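Notes from my kitchen: the great cup cull

Hello again, and welcome to everybody who signed up after the bread issue. I hope your starters are all still with us. Mine isn't, but I've made my peace with that and there's a jar of dried yeast in the door of the fridge that has never once let me down.

This month I want to talk about cups. I know! But it has been the main event in our house since the beginning of June, and when I mentioned it in passing at the end of the last newsletter I had more replies than I got for the whole of the marmalade series, so clearly I'm not the only one with a cupboard that has to be opened with one hand held up ready to catch things.

A bit of background first. Our kitchen has one cupboard for drinking things. It's the one to the left of the cooker, and it was a perfectly good size when we moved in with a box of mugs and four glasses wrapped in a beach towel. Over the years it has taken in wedding glasses, beakers from three different nursery phases, mugs from every place my husband has ever worked, a set of tiny coffee cups from my aunt (we don't drink tiny coffees), and I don't know how many bottles with missing lids. You put something in at the front and something else moved at the back. Last month a mug came out and landed on my foot while I was reaching for the sugar, and that was that.

So I rang my friend Nandini Pisharody, who is much better at this than I am, and she came over at 2 with a roll of bin bags and her own teabags. Her system is very simple. Everything comes out. Everything gets wiped. Then you put back only what you've used in the last week, and the rest goes into a box in the hall for a month, and if you haven't gone to the box for it by then, off it goes. She did it with her saucepans after Christmas and says she went back to the box for exactly one lid.

I'd thought it would take half an hour. Reader, it was dark. The wiping alone took an age, partly the dust and partly me stopping to tell Nandini where each thing had come from, which she put up with for longer than I deserved. The Proketti glasses (you may remember I bought those in a rush of enthusiasm when we had people round for New Year) went straight in the box, and so did the Clerkden mugs, which are lovely to look at and impossible to hold if the tea is anything above lukewarm. The handles are simply too small. I can get one finger in. My mother can't get any.

And then it came down to the everyday ones, the cups we really do pick up without thinking, and I stood a couple of them out on the worktop to have a proper look.
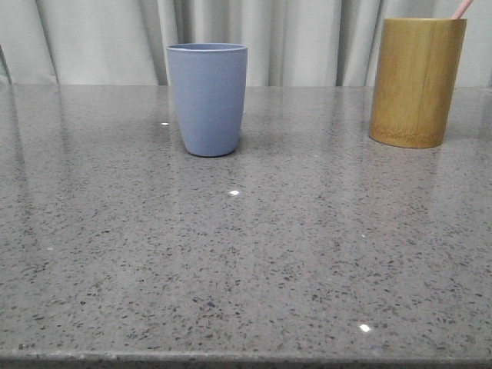 My rule for keepers ended up being a bit different from Nandini's. I wanted to know what I'd reach for at eleven at night when I'm thirsty and can't be bothered to put the big light on. I don't want to be hunting for the good glass. I want something that won't matter if I knock it off the bedside table, that goes in the top rack, and that I don't mind the look of if it gets left out on the side for two days (it will get left out on the side for two days).

The blue one passes on every count. It's plastic, it's plain, there's nothing printed on it to wear off, and the colour is that soft dusty sort of blue that goes with everything. It came from a picnic set ages ago and it's the last one standing, the others having gone to school and never come home. I did think about replacing the lot with matching ones, and I even had a basket full of Plendurent beakers on the screen before Nandini closed the laptop on my fingers. Quite right too. You can't cull a cupboard and restock it in the same afternoon.

The bamboo one caused more of a debate. I'm very fond of it. It's got that warm golden tan colour and it makes a glass of cold water feel like a bit of an occasion, but it does need looking after, and I'm not somebody who looks after things by nature. Ours never goes in the dishwasher. I wash it by hand with a soft sponge, give it a quick dry with a tea towel and then leave it upside down on the rack with the edge propped on a spoon so the air can get in. Every so often it gets a wipe of the same oil I use on the chopping boards, left on overnight and buffed off in the morning. I'd never leave a drink standing in it until the next day either. I did that with its predecessor and an inch of squash, and we'll say no more about it.

Nandini's view was that a cup with its own care routine is a pet. My view was that we haven't got a pet, so there's room. It stayed.

The other thing that came out of all this was that I saw my worktop properly for the first time in ages. With the kettle moved along and the toast crumbs gone I remembered why we chose it. We went back and forth over that worktop for weeks, with samples propped up behind the taps, and I very nearly went for plain white. I'm so glad I didn't! The grey with all the dark flecks in it hides absolutely everything between wipes. The only thing it shows is smears when the light comes in low, because of the shine, and for those I use a barely damp microfibre cloth and then a dry one straight after. No spray. I went through a whole bottle of Poon before I worked out that the spray was what was leaving the streaks in the first place.

It does have a habit of collecting things, though, as any flat surface in this house does. By teatime the next day there were keys on it, a library book, somebody's shin pad and a bag of plums. I've now declared the stretch by the curtain a cups-only zone, and so far the family are humouring me.
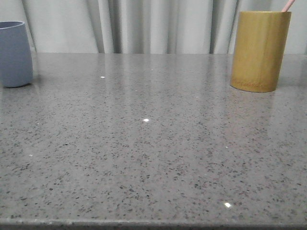 The two that made the cut: the blue tumbler on the left, the bamboo one on the right.

I should say they aren't the only cups we own now, before anyone writes in worried about where visitors get their tea. There's a mug each in the cupboard, plus spares, and four plain glasses, and you can see the back wall. These are just the ones that live out, and I've been surprised by how much less washing up there is. When there were dozens to choose from, all of us took a clean one every time we fancied a sip of something. With one in plain view you rinse it and use it again. The children have grumbled a bit but the dishwasher has gone from every night to more like every other, and nobody has died of thirst.

A few of you asked for practical tips, so, in no order at all: do it on a day when you're not cooking, or at least when it's a sandwich sort of supper. Put an old towel down on the worktop before you start unloading, it saves the chips and it cuts out that awful scraping noise. Wipe the shelf with warm soapy water and let it dry with the door open before anything goes back. Check the shelf pegs while you're in there (one of ours was hanging on by a thread). And don't stack mugs more than two high, however tempting, especially if you've got somebody tall in the house who puts things away with great confidence and no looking.

As for the box, it's still in the hall. I've been into it once, for the tiny coffee cups, as my aunt was coming to lunch and I lost my nerve. She asked for a mug of tea. They went back in the box while she was finding her coat, and I think they may go to my niece, who has just got her first flat and does drink tiny coffees.

Anything that's left at the end of the month is going to the hospice shop, apart from the bottles without lids, and I'd be grateful if someone could tell me what to do with those. I've got one planted up with basil, but I can't do that with all of them.

Next time it's the turn of the spice drawer. I've already had a peep and there are two open packets of caraway seeds in there, neither of which I remember buying, so if you've got a recipe that uses a really silly amount of caraway, please hit reply and send it over. I'm after bread, cabbage, biscuits, anything. The best ones will go in the next issue with your name on, unless you'd like to stay anonymous, in which case just say so.

Right, the kettle's on. Speak soon, and mind your feet when you open that cupboard.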